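About us

Perkitz began with a box of outgrown babygrows and a sewing machine that only went forwards. Our founder, Elibariki Biwott, had been asked by his sister whether anything could be done with her little boy's first clothes, which she couldn't bear to give away and certainly couldn't go on storing under the bed, and he said he would have a go at a quilt. It took him most of a winter. The corners didn't meet and one edge was a good deal longer than the other, but it went on the boy's bed the night it was finished and, as far as we know, it is still there.

Word got round, as it does, and by the following March there were bags in the hallway with other people's names pinned to them. We moved into our present workroom over the old Shemweta bakery not long afterwards (the ovens are gone, but the stairs still smell faintly of bread on a damp morning), and we have been there ever since, making memory quilts, cushions and wall hangings from clothes that people have finished wearing but haven't finished with.

There are six of us now. Some of us trained in dressmaking or upholstery and some of us simply learned at a kitchen table from somebody patient, and we have never found that it made much difference once the work was under way. Elibariki still does most of the laying out, which is the part he likes best, moving pieces about until he is happy and then going off to make a pot of tea and coming back to find he isn't happy after all. We have learned to leave him to it.

We are asked quite often what sort of clothes we can use, and the answer is very nearly anything. School shirts, football tops, pyjamas, aprons, a grandfather's ties, the dress that was only worn to the one wedding. Stretchy fabrics need a backing ironed on before they are cut, and knitted things need a little more care than that, but we like a challenge and we would much rather you sent us the jumper you really want included than left it at home out of politeness. Children's clothes make up the greater part of what we do, and the cartoon prints are the ones that get the biggest smiles when a quilt is unwrapped!

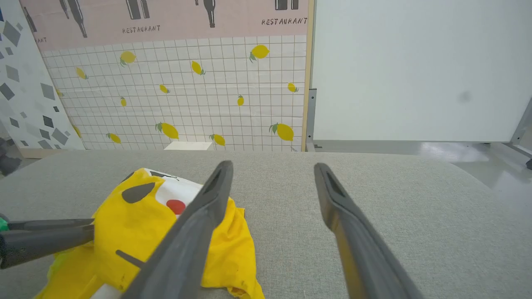
Our work

A bright print with a face on it does need thinking about. You can't go cutting through an eye or a cheek and expect a child not to notice, so we plan those pieces first and let the plainer fabrics fill in round them. Yellows are lovely to work with but they do shout, and we tend to put something quiet alongside, a soft grey or an old washed blue, so that the rest of the quilt gets a chance to be looked at too.

Everything starts with a conversation. You tell us whose clothes they are and what you have in mind, or that you have nothing in mind at all and would like us to decide, and we write it all down on a card which stays with your bag from the day it arrives. Nothing is cut until you have seen a layout and said yes to it. If you change your mind at that point, please say so, as we would always sooner move a square than sew in one that you will be sorry about. Whatever is left over comes back to you, including the buttons, which go in a little drawstring pouch.

Our single bed quilts usually take 46 squares, with a border in a plain cotton of your choosing. To date we have finished 1495 quilts, and every one of them has been written up by hand in the Droltier book, named after the market stall where Elibariki bought it. It is a great heavy thing with a marbled cover, and we do sometimes take it down and read bits out to each other over lunch.

We are not a fast workshop and we have stopped apologising for it. Quilting is done slowly, one order at a time, and in the run-up to Christmas the list gets long, so if you are hoping for something by a particular birthday or anniversary it's best to get in touch well ahead. We'll always tell you plainly if we can't manage it.

Visitors are very welcome, though do ring first so that there is somebody free to put the kettle on and clear a chair. The door is the green one to the left of the shop window, and the bell needs a firm push. If you'd rather post your clothes, wash them in the way you normally would, pop a note inside with your name and telephone number, and we will ring you when they reach us.

Page last updated 29/10/2024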